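1/2/23
Folding demos, hand-held gripper, round table

Really pleased with how this is going! The new idea is to stop recording only whole folds. Until now every demo ran from flat shirt to finished packet, and the policy learned the easy middle part beautifully and then fell to bits whenever a fold landed a bit crooked. So we now start a good share of the demos partway through, with the shirt already in some half-done state, and record just the next move or two.

We have 90 of these part-way starts so far, on top of the 1473 full folds from August. Target is 3000 altogether. Faustine Besnard retrained overnight on what we had and ran 16 trials on the Hamel arm. The old policy would grab at a side that was already folded and open it up again. The new one left it alone and went for the hem, nearly every time. I watched three of them twice over just for the fun of it.

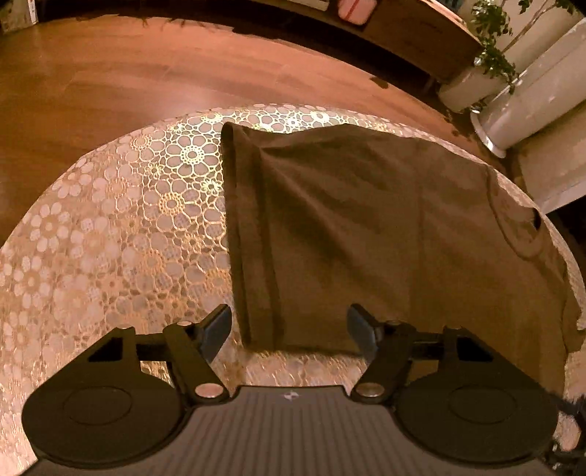
One side over, hem still to do, is my favourite start, as there are two sensible ways to go on from it and I want both in the set. Approach the hem with the fingers open and keep them low. Please don't smooth the shirt between demos — the creases are useful and the policy needs to see them.

The lace cloth stays on for now. I was worried that all that pattern would confuse the pose tracking, but the Sellance tracker likes it far better than the plain Gronby top, with hardly any lost tracks. Dark shirts on the pale lace are the easy case, though, so pale shirts next, and then something stripy.

Still to do: re-check finger width calibration, ask Josteck about spare pads, split the trial results by starting state. Faustine wants a go at trousers and so do I!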